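Folding Day at the Usier Room
Mindamis Clothing Exchange, Rotstead
Wed 27 September

Welcome to our small gallery. Twice a year our exchange receives the clothes which people in Rotstead do not wear any more, and before they go to the shelves every piece has to be checked, sorted and folded. This autumn we received 376 pieces, fewer than in January, but the quality was better and there was much less to throw away. Many visitors asked me how we fold the soft things, because at home their T-shirts never stay in order. Here are some notes from my own practice. I hope they will be useful to you also. 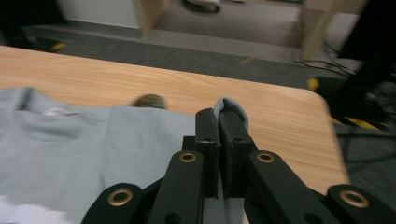 Rafail Antoniadis

Light blue-gray knit, spread on the wooden table before folding. I always begin at the neck. If the collar lies crooked, the whole piece will be crooked, and you will see it only at the end, when you have to open everything again. Soft knits like this one keep every small crease, so I pass the palm slowly from the middle to the sides and I do not pull. Look also for the little tag in the neckline — it tells you the fiber and the size, and we write both on the paper band before the piece is closed.

A word about the table. We tried to fold on the long counter by the window, but its surface is too smooth and the cotton was sliding away from us. Wood is better. It holds the fabric a little and it is kind to buttons. Ladi Shehu found ours at the closing sale of the Zervas tailor shop and sanded the top during two evenings. The height is good for me, but taller people should put something under the legs, or the back will complain after one hour.
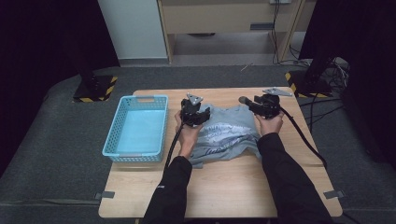 Printed T-shirts need more patience than plain ones. The print is stiffer than the cotton around it, and if you fold across the middle of it, a line will stay there and after some months the color can break. For a shirt like the gray-blue one on the table, with its large pale graphic and the lettering low down, I fold the sides behind the print and leave the front as flat as possible. First it has to be opened completely, and this takes longer than the folding. The light blue basket at the left is a good type for finished pieces, I think, as the small openings let the air pass and the cotton does not take a closed smell. Put the shirts standing, one behind the other, and you will find each of them without lifting the rest.

The shelves open on Saturday at 9 in the Usier room, second door after the stairs. Please bring your own bag, and if you have clean hangers at home that you do not need, bring them too — we never have enough.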